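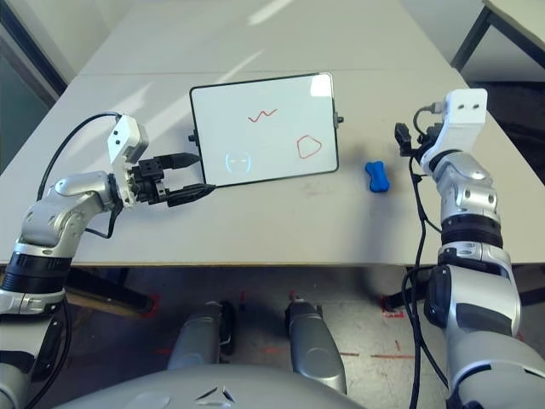 # Stutix 3011 큐라이트 컨트롤러

공개 녹화 코미디, 토크쇼, 소극장 스케치 공연용 유선 큐라이트 시스템의 본체. 품번 3011.

Stutix 3011은 무대감독석에서 출연자 대기 위치, 음향석, 조명석, 관객 유도 표시등으로 큐 신호를 보내는 탁상형 컨트롤러다. 대본 순서가 녹화 당일까지 바뀌는 프로그램을 기준으로 설계했으며, 채널 묶음을 재배치할 때 배선을 다시 할 필요가 없다. 인터컴 기능은 없다. 음성 통신은 기존 장비를 그대로 쓴다.

## 주요 사양

| 항목 | 내용 |
|---|---|
| 출력 채널 | 24 |
| 그룹 버튼 | 14 |
| 전원 입력 | 24 V DC, 이중 입력(자동 전환) |
| 신호 상태 | 대기(적색 점멸), 응답(적색 점등), 실행(녹색 점등) |
| 출력 단자 | 잠금식 3핀 커넥터 |
| 버튼 조명 | 밝기 조절식, 완전 소등 가능 |
| 외부 제어 | 접점 입력, MIDI 입력 |
| 설치 | 탁상형, 랙 고정 브래킷 별매 |
| 보증 | 구입일로부터 2년 |

## 동작 방식

무대감독이 대기 버튼을 누르면 해당 위치의 표시등이 적색으로 점멸한다. 출연자나 스태프가 표시등 하단의 응답 버튼을 누르면 점등으로 바뀌고, 본체의 같은 채널에도 응답 상태가 표시된다. 실행 버튼을 누르는 동안 녹색이 유지되며 손을 떼면 꺼진다. 유지 시간을 고정하려면 설정 메뉴에서 '래치'를 선택한다.

응답하지 않은 채널에도 실행 신호는 나간다. 미응답 채널의 실행을 막는 잠금 옵션은 채널별로 지정할 수 있으나 출고 시에는 꺼져 있다. 생방송에서는 이 옵션을 사용하지 않는 것을 권장한다.

그룹 버튼에는 임의의 채널을 중복 지정할 수 있다. 하나의 채널이 여러 그룹에 속한 경우 나중에 들어온 명령이 우선한다. 그룹 구성은 본체 메모리에 저장되고 전원을 꺼도 유지된다.

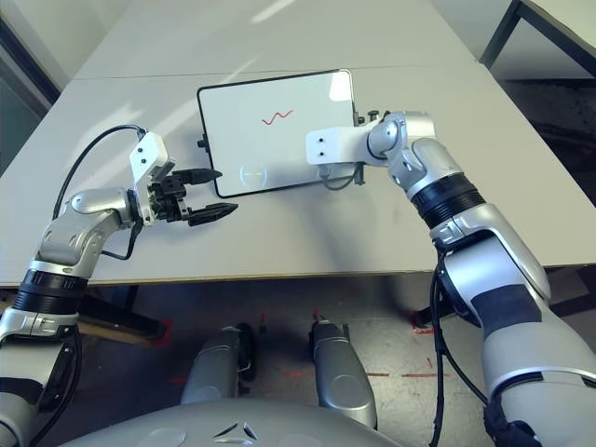

## 관객 유도 표시등 연동

박수 표시등과 정숙 표시등은 일반 큐 채널과 분리된 상호 배타 쌍으로 설정한다. 한쪽이 켜지면 다른 쪽은 즉시 꺼지며, 두 표시등이 동시에 켜지는 구간은 없다. 진행자 모놀로그처럼 웃음이 나오는 지점을 예측하기 어려운 코너에서는 자동 소등 시간을 지정하지 말고 수동으로 운용한다.

기존 백열등식 표시판을 계속 사용할 경우에는 Nilleck 릴레이 박스가 필요하다. 본체 출력에 백열 부하를 직접 연결하면 보호 회로가 작동해 해당 채널이 차단된다. 차단된 채널은 부하를 분리한 뒤 설정 메뉴에서 복구한다.

## 펌웨어 변경 사항

2024년 8월 8일 배포판 기준.

- 그룹 버튼을 빠르게 연속 조작할 때 응답 표시가 남던 오류 수정
- MIDI 입력에서 노트 오프 없이 수신된 노트 온(벨로시티 0) 처리 추가
- 버튼 조명 완전 소등 상태에서 경고 표시만 남기는 설정 추가
- 한국어 메뉴의 '대기'와 '해제' 표기 위치 정정

6월 이전 출고분은 업데이트 전에 그룹 구성을 USB 메모리로 백업해야 한다. 업데이트 과정에서 채널 이름은 유지되지만 그룹 지정은 초기화된다.

## 구성품

본체, 전원 어댑터, 전원 케이블, 채널 표기용 라벨지, 인쇄판 빠른 설정 안내서. 표시등과 신호 케이블은 포함되지 않는다. 이중 전원을 구성하려면 어댑터를 추가로 주문한다.

## 호환 제품

- **Waltthorpe 벽부형 표시등**: 응답 버튼 내장. 분장실 복도 및 등장 대기 위치용.
- **Waltthorpe 클립형 표시등**: 보면대와 세트 뒷면 부착용. 응답 버튼 없음. 채널 설정에서 '응답 생략'을 선택해야 한다.
- **Nilleck 릴레이 박스**: 관객 유도 표시판 등 외부 부하용.

타사 표시등은 극성과 핀 배열이 맞으면 점등되지만 응답 신호는 보장하지 않는다.

## 설치 시 유의 사항

신호 케이블은 조광기 출력 케이블과 같은 덕트에 넣지 않는다. 교차가 불가피하면 직각으로 교차시킨다. 본체 접지 단자는 음향 접지와 공통으로 묶을 수 있으나, 험이 유입되면 접지 분리 스위치를 사용한다.

카메라에 잡히는 위치의 표시등은 개별 밝기를 최저로 설정한 뒤 모니터에서 반사를 확인한다. 광택 바닥을 사용하는 토크쇼 세트에서는 차광 후드를 함께 장착한다.

## 문의

기술 지원: Karthikeyan Kaimal
견적 및 대여: Lavanya Thevar
국내 공급: Kandasamy 무대장비

수리 접수 시 본체 뒷면의 일련번호와 펌웨어 버전을 함께 기재한다. 채널 차단 증상은 연결된 표시등의 모델명도 필요하다.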